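Início > Segurança > Fraude e investigação > Entrevistas

Seguir o rasto de uma fatura falsa

Última atualização: 5 de janeiro de 2024

14 partilhas | 2 comentários

Seija Jääskeläinen trabalha há 24 anos em análise forense de documentos contabilísticos, os últimos na Stelum, um gabinete que prepara relatórios periciais para seguradoras e tribunais. O tema da conversa foi a fraude por alteração de IBAN: o fornecedor é verdadeiro, a dívida é verdadeira, a conta de destino pertence a outra pessoa.

«O termo "fatura falsa" induz em erro», começa por dizer. «Na maior parte dos processos que recebo, a fatura foi emitida pelo fornecedor e foi alterada num único campo. O número do documento confere, o imposto confere, o valor confere. Muda a conta.»

O caso que aceitou descrever é o da Zistilden, distribuidora de material de fixação com armazém em Prellthorpe. Em novembro, a empresa pagou 2 faturas a um fornecedor habitual, a Xue, para uma conta que esta nunca tinha utilizado. O desvio só foi detetado quando a Xue enviou um aviso de mora. A queixa foi apresentada na mesma manhã, e o banco recebedor conseguiu bloquear parte do saldo. O processo continua em inquérito, sem acusação formulada.

A perícia começou pela caixa de correio do departamento de contas a pagar. Foram exportadas 681 mensagens, com cabeçalhos completos, e comparados os servidores de origem. «Duas mensagens vinham de um domínio com uma letra a mais. O nome apresentado era o do contacto habitual, o rodapé era o do contacto habitual, e a resposta seguia encadeada numa conversa verdadeira. Quem a escreveu tinha lido o histórico.»

Jääskeläinen distingue dois cenários, com consequências diferentes na repartição de responsabilidades. No primeiro, a conta comprometida é a do comprador. No segundo, é a do vendedor – e o comprador recebe instruções fraudulentas sem que os seus próprios sistemas tenham sido tocados. «Neste processo encontrámos uma regra de reencaminhamento criada na caixa do comprador. Encaminhava para fora tudo o que tivesse a palavra "fatura" no assunto. Uma regra destas demora segundos a criar e pode ficar ativa meses.»

Sobre os metadados do PDF, é mais reservada. O ficheiro original tinha sido gerado pelo programa de faturação da Xue; o alterado tinha passado por um editor comum, com data de modificação posterior à de emissão. «É um indício. Sozinho não prova autoria. Há empresas que juntam anexos ou carimbos num editor e produzem exatamente o mesmo vestígio. Por isso o relatório indica o que o ficheiro mostra e separa isso do que eu concluo.»

A fatura de maior valor tinha o número 1818 e foi paga por transferência imediata. Esse pormenor, explica, pesou mais do que a qualidade da falsificação. Numa transferência normal existe uma janela, por vezes curta, em que o banco ordenante ainda pode suspender a operação. Na imediata, o pedido de devolução depende do banco recebedor e do saldo que lá restar.

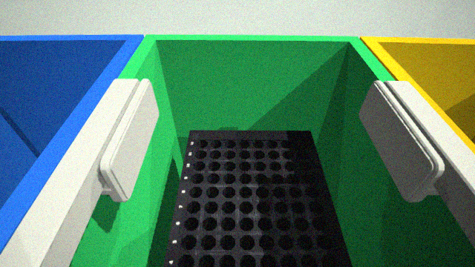
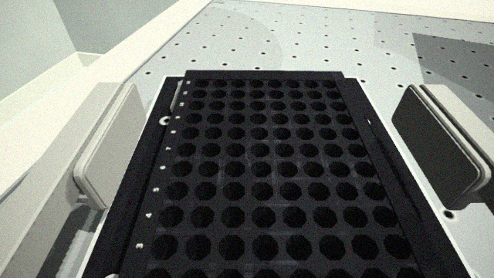
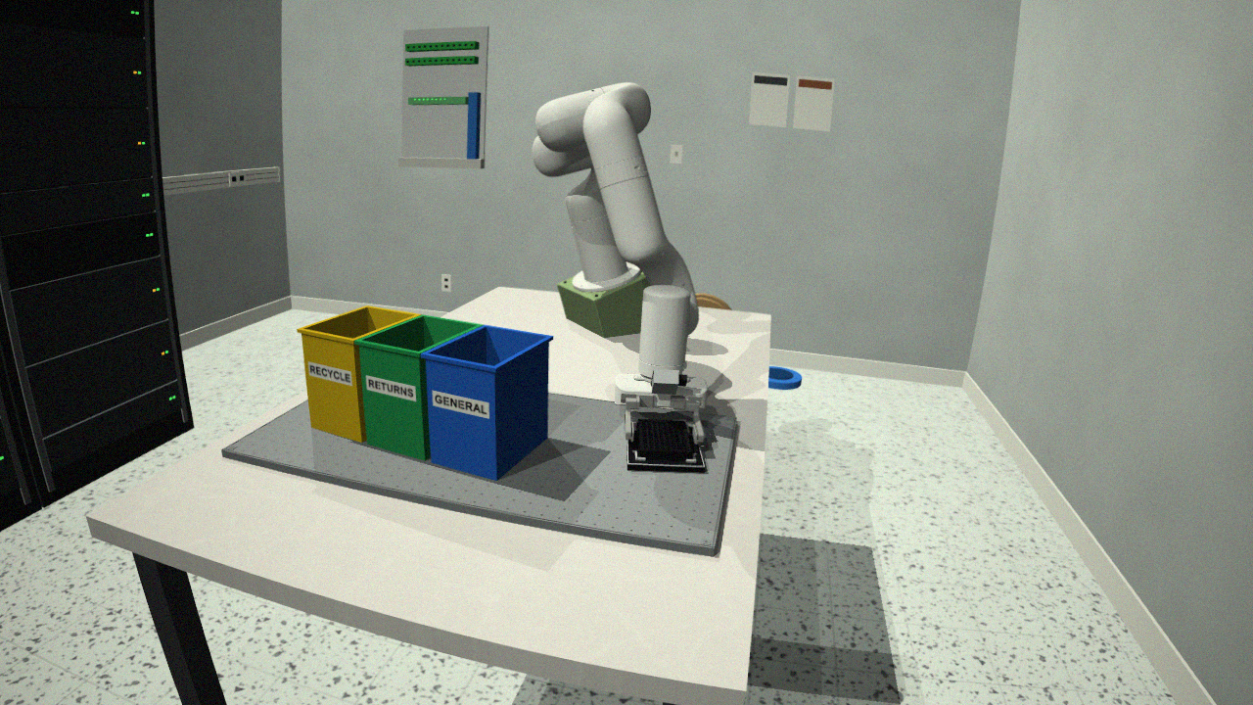 Perguntada sobre medidas de prevenção, prefere falar de procedimentos. A alteração de dados bancários de um fornecedor deve ser confirmada por telefone, para um número que já constasse da ficha antes do pedido. «O número que vem na mensagem não serve. Na Zistilden houve um telefonema, e foi feito para o número do rodapé. Atendeu alguém que confirmou tudo.»

Recomenda ainda que quem altera a ficha do fornecedor não possa aprovar o pagamento seguinte, e que as regras de reencaminhamento externo sejam bloqueadas por omissão no servidor. Em empresas pequenas a separação de funções nem sempre é viável; nesses casos, sugere um prazo de espera entre a alteração do IBAN e a primeira transferência para a conta nova.

Quanto à conservação da prova, insiste num ponto: não reencaminhar a mensagem suspeita. «O reencaminhamento substitui os cabeçalhos que me interessam. Guarde-se o ficheiro original da mensagem, calcule-se o valor de hash e anote-se quem o guardou e a que horas.» Os registos de acesso à conta devem ser exportados no mesmo momento, dado que muitos serviços os apagam ao fim de um prazo fixo. No processo da Zistilden, os mais antigos já não estavam disponíveis, e a data da primeira intrusão ficou por determinar.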